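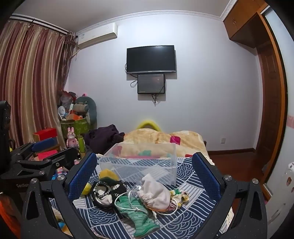

Guides > Collecting demonstrations

Recording a tidy-up task with a hand-held gripper

Print this page | E-mail this page

By Mwajuma Laizer
Updated 12/01/2018

This guide covers the box-packing task in the Temba set. You record yourself moving loose household items into an open container, using the hand-held gripper with its camera on. The model learns from the camera view and the jaw movement together, so both have to be clean.

Before you start

Work in a real room. A bed, a sofa or a low table will do, and patterned sheets are welcome. Leave the rest of the room as it is.

Put one open box in the middle of the surface. Clear plastic is allowed, and we want more of it, as the Padthorpe recordings used mostly cardboard.

Lay the items in front of the box. Mix stiff and soft things: a sponge, a pair of slippers, a cloth pouch, something knitted. Let a few overlap. A cord lying across two other items is a good hard case and should stay there.

Check that both finger pads are fully stuck down. Wipe the lens.

Recording

1. Hold the gripper back from the bed with the jaws open and the box in view between them. Start the recording and keep still for 2 seconds.

2. Move to the first item at an even speed. Close the jaws only when the item is between the pads.

3. Lift, carry the item over the rim and open the jaws fully. Do not throw or push.

4. Go back to the starting position before the next item. Slippers go in one at a time.

5. If you drop something, pick it up and carry on. Recovered drops are useful. Stop only if an item falls off the bed.

6. When the last item is in, hold still again and stop the recording.

Keep your free hand out of view throughout.

Between recordings

Empty the box and lay everything out in a new order. Turn the box a little. Change one or two items every 14 recordings. A full set for one room is 100.

Uploading

Name the folder with the room code and send it through Flidura. Mark any recording with a dropped item as "recovered" or "failed". Failed ones are kept, but in a separate list.

Contact Gatcombe | Copyright 2018 Gatcombe | Back to top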